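Print this page | E-mail this page

Home Notebook Stores Rota Contact

Bench notebook, Ludville teaching lab
Mar 17, 2026

Small-glassware bench, marble top. Purpose of entry: to settle how the tube kit lives when it isn't in use, so that we stop having the conversation.

Background for anyone who joined after the last reshuffle. The kit is a white bin with a pale blue lid, a white rack, three clear tubes with their stoppers and caps, a crucible, tweezers and a wrapped cotton roll. It is not a large kit. It has still managed to be listed on the stores sheet as 2 separate kits and as item 346, "misc. plastics", which I have crossed out in pen.

Started by getting everything out on the marble, as one must before putting anything anywhere. The marble is handsome and completely unhelpful. Dark red with white veins, so every chip of dried stuff shows up as though lit for the purpose, and anything clear vanishes into the pattern. I am told the slab dates from 1966. Some of the dried stuff may too.

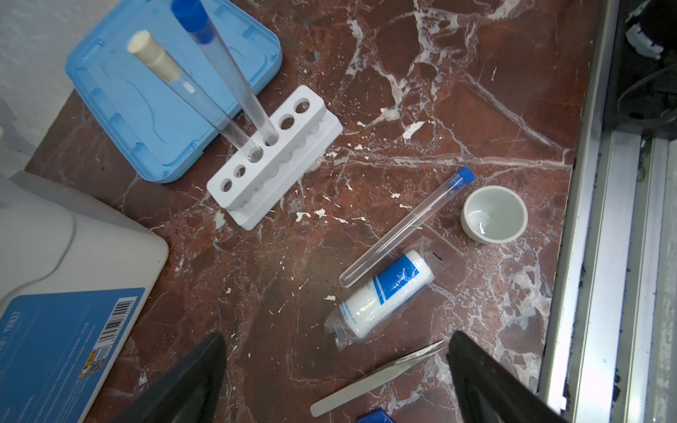

GLASSWARE & SMALL PARTS

Tubes. Two with blue caps, one with the cream rubber stopper. The stoppered one is the odd one out and I propose we leave it that way, as it's the only one I can find at a glance. Long tubes lean if you put them at the end of the rack and don't push them home. Push them home.

Crucible. White porcelain, upright, with a little clear liquid in the bottom. Not labelled. I know what I think it is and so does everyone else, and none of us has written it down. Rule from now on: crucibles get emptied before they go back, and if you want to keep what's in one, it gets a label and your initials. Treat it as unknown until then.

Cotton roll. Still in its packet, packet crinkled. Keep it in the packet. The Boramari order form wants us to buy these by the case, and 6 would see us through the year.

Tweezers. Points are fine things until you put your hand in a bin after them. They go in last, flat, along the side.

The bin and lid next. The bin stands towards the back of the bench, label to the front, and I'd like it to stay there. It has been at the front before, and at the front it collects pens. The lid has been a shelf, a tray and a splash guard in its time, and is now to be a lid.

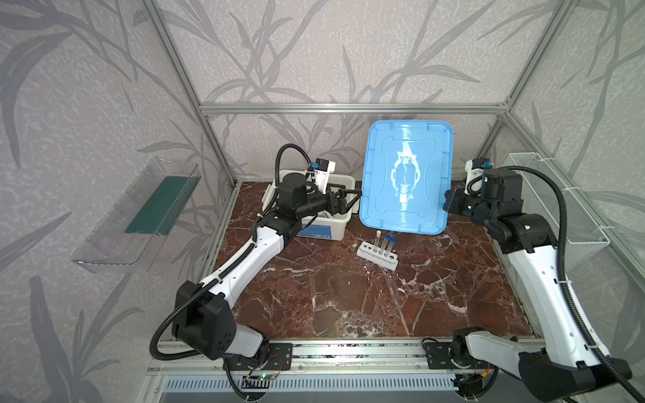

Bin at the back, label facing out.

Order of packing, tried twice on paper before I bothered anyone with it:

1. Cotton roll, flat on the bottom.
2. Crucible, upright, empty, clean.
3. Tweezers along the side.
4. Lid.

The rack stays out on the bench with the tubes in it. I went back and forth on this. The Grultex catalogue shows its racks packed away full, but the people in catalogues never have to get the tubes out again with gloves on. Middle of the marble, holes up, caps up, and you can see from the door whether one is missing.

While the bin is being loaded the lid can lean against the back wall. Leaning is allowed. Lying down on the marble is how it turned into a tray in the first place. The leaf wallpaper behind won't mind, having survived the opinions of everyone who has worked in front of it. (Mine: grey leaves, fine, but why so large?)

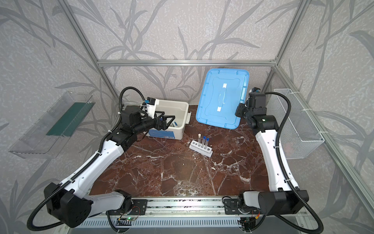
Three tubes in the rack still leaves several holes going spare, and I know how this department feels about spare holes. Please don't put pencils in them. Please don't put the other pencils in them either.

To do:

— Wipe the marble down and get the white flecks off. Scraper first, plastic one.
— Correct the stores sheet. One kit, one line.
— Ask the Pearce room whether they want our second lid, assuming we ever had a second lid.
— Read the fine print next to the warning symbol on the bin label. I've been meaning to since I got here.
— Blank labels for the crucible, kept by the sink.

If the kit is still in this arrangement at the end of March I'll copy the packing order on to a card and tape it up. Card is in the second drawer, tape is wherever the tape is.

Print this page | E-mail this page
Previous entry Next entry Back to Notebook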